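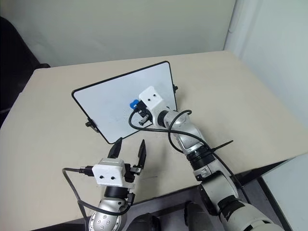 Small tips for two-arm wiping programs

We collect these in our workshop at Kvam. Most of them come from Agnes Skjelbred and Vilgot Kristiansen, who write the planning code. Please send more.

Find the board again before each run. A small whiteboard moves when you push on it, and a saved pose becomes wrong quickly. Fit the four edges of the frame, and let the fit accept any rotation on the table.

A white board on a light table is difficult for the depth camera. Use the dark frame for the position and take the height from one soft touch.

Do not plan the wipe as points in the air. Give the planner a plane, a direction and a pushing force. We begin with 2 newtons and go up slowly.

Knobs on the side of a frame must be in the collision model. A plain box for each one is good enough.

Model the cable also. Vilgot puts a fat capsule around the wrist where the loop goes, and limits the last joint so it can not wind up. Before this we lost one connector in April.

If the second arm has no job yet, give it a waiting pose with open fingers, near a corner but outside the stroke. It needs its own stop distance.

Gray smudges confuse the "is it clean" check. Compare with a picture taken before the wipe, and mask out the arm first.

Keep the logs short. Our Nelano script saves 3,000 lines per run and then deletes the oldest file. Signe Dahlgren has the newer version, ask her for the one with the force column.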